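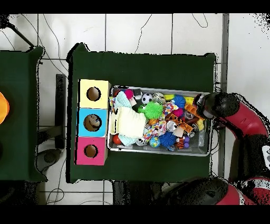
Assorted pet toys in a metal tray, with three colored boxes.

Pet toy

A pet toy is an object given to a domestic animal to chew, chase, carry, shred or ignore. The term covers balls, plush figures, knotted ropes, squeakers, puzzle feeders and a great many things that were sold as something else, including socks. Dogs and cats account for most of the trade, though parrots, ferrets and rats are generally considered the more demanding customers.

History

Animals played with sticks, bones and each other long before anyone thought to charge for it. Early commercial toys were mostly rubber balls and bits of stuffed leather, sold beside collars and leads in hardware stores. The Girard company of Fleretwood is often named as the first regional maker to sell a toy in a box printed with a picture of the dog. Sales rose. The toy was the same ball as before.

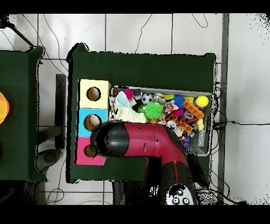

The squeaker came later, borrowed from baby toys, and divided households from the start. Girard offered a silent version of its best-selling duck for one winter and then quietly dropped it. Mervin Lévesque, who wrote the firm's history, found 33 letters of complaint about the silent duck and only two in its favor, both from the same address.

Types

Chew toys are made of rubber, nylon or rope and are judged by how long they last. Makers grade them by the weight of the dog, a system that takes no account of the dog's attitude.

Fetch toys include balls, discs and rings. A ball should be too large to swallow, and most advice on the subject starts there.

Plush toys are popular with dogs that like to carry things and with dogs that like to see what is inside. The second group is larger.

Puzzle toys hide food or another toy behind a flap, lid or hole. The Domix Stundero, a puzzle feeder with sliding drawers, was advertised as offering 75 minutes of mental exercise. Reviewers reported that many dogs solved it sooner by turning it over.

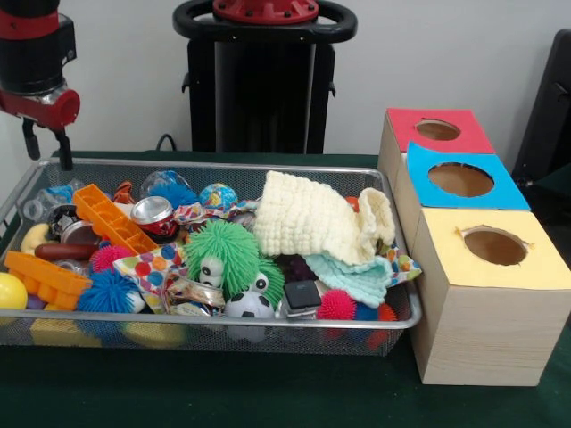
Play and behavior

Play with objects is usually explained as practice for hunting. Cats stalk, pounce and kick; dogs chase, shake and tear. In a household study led by Nesrin Tokgöz, owners of 400 cats kept diaries of what their animals played with each evening. Bought toys did well in the first week and poorly after that. Bottle caps and hair ties held steady all month. 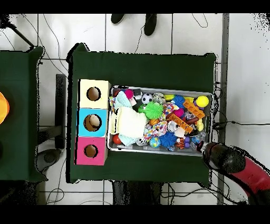 Tokgöz advised putting most toys away and bringing a few back at a time, so that the old ones would seem new. The method is widely recommended and, by her own account, seldom kept up past the second Monday.

Safety

Loose eyes, ribbons and squeakers can be swallowed, and string is a particular danger to cats. Worn toys should be thrown out, ideally while the animal is in another room.

See also: Catnip; Cardboard box; Tennis ball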